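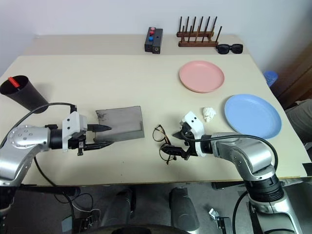
Figure 3. The two-arm tabletop cell during a clearing trial. Photo: Drovcombe Manipulation Group.

Drovcombe Open Reports > Robotics > Faults and Failures > Section 4

4. The grip-confirmed fault

4.1 What was claimed

The Ristine controller reports a grasp as "confirmed" when two conditions are met: the fingers have stopped closing, and the motor current has stayed above a set level for a short hold time. Ingvarsson, the task planner that sits on top of it, takes this flag at face value. Once a grasp is confirmed, the planner marks the object as held and moves on to the transport step. The earlier Zukaslow report described this arrangement as reliable for household objects. We think that claim was too strong, and this section explains why.

Our doubt began with a simple mismatch. Over 524 grasp attempts in the clearing task, the controller's own log looked very good. The tabletop at the end of many trials did not. Objects that the planner listed as put away were still lying where they had started, or a short distance from it.

4.2 Where the flag was wrong

We went back through the wrist force records and the overhead video for every attempt. In 60 of the 524 attempts the flag was raised with no object secured between the fingers. We call these false confirmations. They were not spread evenly over the object set. Cups and plates produced few of them. Most came from thin, light or springy things: eyeglasses, tissues, and flat plastic sheet.

Eyeglasses, as in Figure 3, are an awkward case for any two-fingered gripper. A thin rim gives the pads very little to close on, and the temples can swing or catch on the table. In the false confirmations with eyeglasses, one finger had usually pressed a temple or rim against the tabletop. The finger stalled, the current rose, and the controller read this as a firm hold. The force record shows the load pointing up from the table through the finger, a pattern that a held pair of glasses should not produce. The information needed to reject the grasp was present in the wrist sensor the whole time. The controller did not look at it.

Plastic sheet failed in another way. To pick it up, the fingers have to come in low from the side and get under an edge. When the approach was slightly too low, the fingertips ran into the tabletop and stalled there. Again the flag went up. In 2 of these cases the arm then tried to lift while still pushing down, because the planner had begun its transport move before the downward command was cleared. Both ended in a protective stop. No person was inside the working area, and the arms were not damaged, but we do not regard this as a minor matter. A planner that believes it is carrying something when it is pressing on the furniture has lost track of the one fact it most needs.

4.3 Explanations we do not accept

Three explanations were offered to us when we first circulated these results.

The first was finger wear. We replaced the finger pads and repeated the eyeglasses trials. The rate of false confirmations did not change in any way we could separate from ordinary variation.

The second was poor calibration between the arms and the table. A height error would certainly make table contact more likely, and we did find a small one on the left arm. Correcting it reduced stalls on the plastic sheet. It had no clear effect on the right arm, where the eyeglasses failures were most common.

The third was that the objects were unfair. We find this hard to take seriously. Glasses and tissues are left on tables in most homes, and a system described as fit for household clearing should expect to meet them. The original test set contained mugs, boxes and bottles – all rigid, all easy to close on. A high score on that set says little about anything else.

4.4 A partial fix

We added a check that compares the direction of the wrist load before and after a short test lift. If the load does not shift toward the object's expected weight, the flag is withdrawn and the attempt is logged as failed. In a repeat run of some 40 attempts using only eyeglasses and plastic sheet, the check caught most of the false confirmations that our video review found.

It did poorly on tissues. A tissue weighs so little that a held one and a dropped one look the same to the wrist sensor, and the check either passes both or rejects both depending on where the limit is set. We see no way around this with force data alone. A camera check after the lift might help, though we have not tested one and would be wary of anyone who promised that it would be enough.

We also note that the check slows each grasp. Users who are measured on task time will be tempted to turn it off – the option is there in the settings file – and the fault will then return without any visible sign in the log.

4.5 What remains unknown

We cannot say how often false confirmations occurred in the work behind the Zukaslow report, as the raw force records were not kept. The success rates given there rest on the controller flag. Until they are checked against video or some other outside measure, we suggest they be read as upper limits.

12 comments | 31 shares

Related sections
Section 3: Test objects and table layout
Section 5: Stop events and recovery behavior
Ristine controller: notes on current limits
Why success flags need an outside check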